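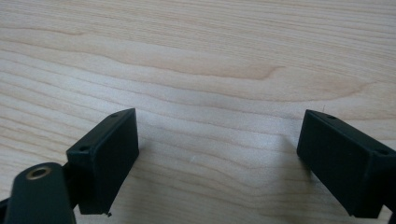 Findumberg is a set of wrist-view recordings for studying one small question: how well can a policy judge the opening between two gripper fingers when it has nothing but the camera behind them to go by? We started it because our own gripper has no encoder on the fingers, and we kept reaching for the width as if we had it. The finger pads are dark and plain, with a pair of small screw holes along the top strip of each, and on a pale tabletop like the one we recorded on, those holes and the long straight edges give a model a good deal to hold on to. How much of that survives when the surface changes is what most of this card is about.

Please read the whole card before you download anything! It is longer than it needs to be, but the parts people skip tend to be the parts they write to us about later.

What is in the release

The release has 14 recording sessions, all made by hand with the same style of gripper (we call the build Meng, and you will see that word all over the folder names). Each session is a folder with the video, a text file of timestamps, and a table of opening widths. Sessions are grouped by surface: bare wood, woven placemat, and a mixed group where the gripper travels from one to the other. Nothing has been cropped or color corrected, and we would ask you to leave it that way if you plan to compare your numbers with ours, although of course you can do what you like for your own experiments.

A good share of the footage is of open fingers with nothing between them. That was on purpose. Most manipulation sets we know get trimmed so that every second leads up to a grasp, and a width model trained on those learns to expect an object, which makes it guess too narrow when there isn't one. We kept the slow approaches, the pauses and the changes of mind.

How the widths were made

We trained a small keypoint model, Fusine, to find the corners and holes of each pad, and then turned the keypoints into a width using a calibration done at the start of every session. A person checked the results by stepping through each video and fixing the places where a point had wandered off. Where one finger runs so far out of view that the points can't be found, the width is left blank. We did think about filling those in by interpolation, and we even did it for an early version, but it hid exactly the moments we were curious about. 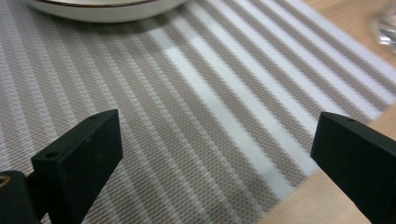

The striped surfaces gave Fusine much more trouble than plain wood did. A diagonal stripe running close to a pad edge can look a lot like a pad edge, and the first model would happily slide its points along one and come back with a width that was far too large. Mixing mat footage into training took care of most of this. On our held-out sessions, the average width error on bare wood is 2 mm and on the placemat it is 3 mm, which we were pleased with, though the mat still produces nearly all of the really bad misses. If you only look at the average you won't see them, so please plot the whole spread.

Splits

Split by session, never by frame. Neighboring frames are so alike that a random split will make almost anything look wonderful (we fooled ourselves this way for most of August, and it was a sad afternoon when we found out). The split lists we used are in the folder called stornton, after the Stornton benchmark script that reads them. The script takes about 20 minutes to run on an ordinary desktop machine.

Known problems

The pads are all dark. We have no light or colored pads, and we would not expect the model to carry over to them without more data.

Lighting is bright in every session. Dim rooms are missing entirely.

Tableware shows up near the top of the view in some of the mat footage. It has no labels, and it shouldn't be used as a grasp target set.

Calibration files in the earliest sessions use the old column order. The loader handles both, but if you write your own, check the header line first.

Changes

Mar 23, 2024: blank widths restored, split lists fixed, two mislabeled mat folders moved to the mixed group.

If something looks wrong, open an issue with the session name and the timestamp, and we will go and look at it. Reports about the mixed group are especially welcome, as it has had the least checking so far.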